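Skustero Suturing Study: Frequently Asked Questions

What is the Skustero study?

Skustero is a research project at the Skodham Institute on learned control of two-instrument suturing. The method, named Rainer, is trained on demonstrations given by experienced operators and is then asked to place and tie stitches without a person at the controls.

Which part of the task is the hardest?

Handling the thread. The needle is rigid and its path can be planned in advance, while the thread bends, loops back on itself and may pass behind a tool. Much of the study therefore concerns the moments when both instruments work close together and the thread has to be held between their jaws.

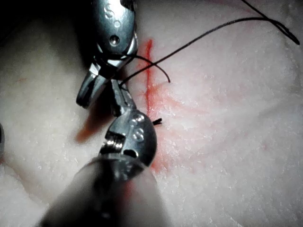
Cameron Skinner writes that slack in the thread deserves a separate measure, as a knot may be scored as complete and still sit too loosely to hold the edges together. The project agrees with this point. Slack is now recorded for every knot, and the revised scoring sheet will be released with the next set of results.

How many demonstrations were used?

The training set holds 584 demonstrations given by 12 operators. Each demonstration covers one stitch, from the first grasp of the needle to the cutting of the tails. Demonstrations in which the needle was dropped were kept, provided that the operator recovered it and finished the stitch.

Why does the method use close camera views?

An overhead view gives the general layout, but the instruments often hide the point of contact. A camera carried near the tools shows the jaws, the thread and the stitch point at short range. The cost is that a nearby instrument can fill a large part of the view and appear blurred. Rainer receives both kinds of view at each step and learns how much weight to give to each.

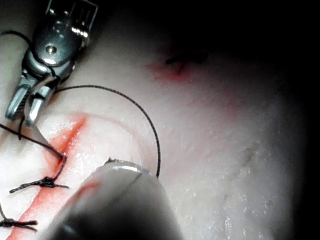 Page last changed: June, by the Skustero web office

How is a stitch scored?

Two reviewers score each stitch separately. They consider the spacing from the stitch before it, the distance from the edge of the cut, the security of the knot and the length of the tails. Where the scores differ by more than one grade, a third reviewer decides.

What are the main results so far?

In the most recent series, Rainer attempted 26 stitches and completed all but six without help. Four of the failures began with a missed handover of the needle — the remaining two with thread caught on a tool wrist. Completed stitches took roughly twice as long as those made by the operators.

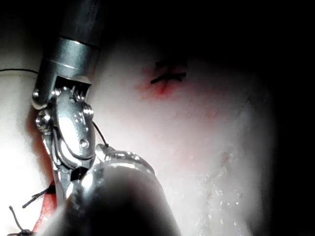 The time difference comes largely from pauses before each grasp, when the method waits for its estimate of the thread position to settle. Shorter pauses were tried in a small pilot and led to more missed grasps, so the original setting was restored.

May the data be used by other groups?

Yes, for research purposes. Requests should be sent to the Skustero data desk with a short statement of the intended use. Control software supplied by Fetonix is covered by a separate license and cannot be passed on by the project.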